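The Kitchen Is Still Hard
By Eusebio Bravo
July 3, 2021

When I visited the laboratory of Favard in Sorndale in April, I expected to see a machine that washes dishes. My sister had asked me to bring good news, because in her house there are four children and one sink. I must disappoint her.

The engineers at Favard work on small chores: pick up a pepper, move a lemon to a bowl, clear a cutting board. Much of this work happens first in simulation, on a kitchen counter that exists only in the computer. A mistake there costs nothing, and the counter is clean again in a second.

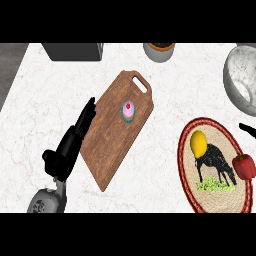
The difficulty begins with soft things. A lemon forgives a hard grip, but a cupcake does not, and a person knows this without thinking. The machine must learn it. In the week before my visit the team ran 132 attempts at one task, to lift a small cake and put it down whole. It succeeded in 21 of them. They told me this number with some pride, and after I watched for an hour I understood why.

At the Robles factory in Irnton, where they pack ceramic tiles, the picture is different. Six arms work there through the night. The tiles are all the same size and they arrive always in the same place. Two workers watch over the line and fix the boxes that close badly. But when I asked if one of these arms could wipe the table in the lunch room, the shift leader laughed and gave me the cloth.

I wiped the table. It took me less than a minute, and I did not do it very well.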